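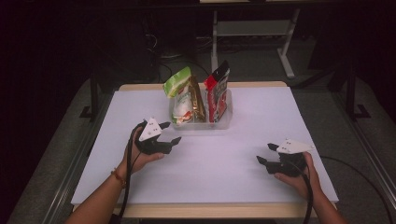

# Ranger les sachets de snacks debout dans un bac

Chez moi, les sachets de biscuits et de chips finissaient toujours couchés les uns sur les autres, et celui du dessous était écrasé. Depuis février je les range debout, dans un bac en plastique transparent. La méthode est simple, mais il y a quelques détails à respecter.

## Ce qu'il faut

- un bac transparent, plus bas que les sachets (j'utilise le petit modèle de Lilletti, mais un bac de récupération convient aussi)
- une feuille de papier clair pour protéger la table
- un chiffon doux
- les sachets, encore fermés

## Préparer la table

Posez la feuille bien à plat et placez le bac vers le fond de la table, au milieu. De cette manière vous gardez devant vous un espace libre pour trier. Passez le chiffon dans le bac, surtout dans les coins, où les miettes restent.

## Remplir le bac

1. Regardez les dates et mettez de côté ce qui doit être mangé en premier.
2. Prenez chaque sachet par les deux bords et tapotez le bas sur la table. Le contenu descend et le sachet tient mieux.
3. Commencez par les deux côtés du bac. Les sachets les plus rigides vont ici.
4. Glissez le plus souple au milieu, un peu en arrière. Il peut s'appuyer, ce n'est pas grave.
5. Tournez les faces imprimées vers vous.

Le haut des sachets doit dépasser le bord du bac, pour qu'on puisse les attraper sans fouiller. Ne forcez pas pour en ajouter un dernier : un sachet serré se gonfle vers le haut et peut s'ouvrir à la soudure.

## Si les sachets tombent

Quand le bac est à moitié vide, les sachets glissent vers l'avant. Je mets alors un carton plié en 2 dans l'espace vide. J'ai essayé aussi les séparateurs Runivham, ils sont solides mais trop hauts pour mon placard.

Un sachet déjà ouvert se ferme avec une pince et se place toujours devant.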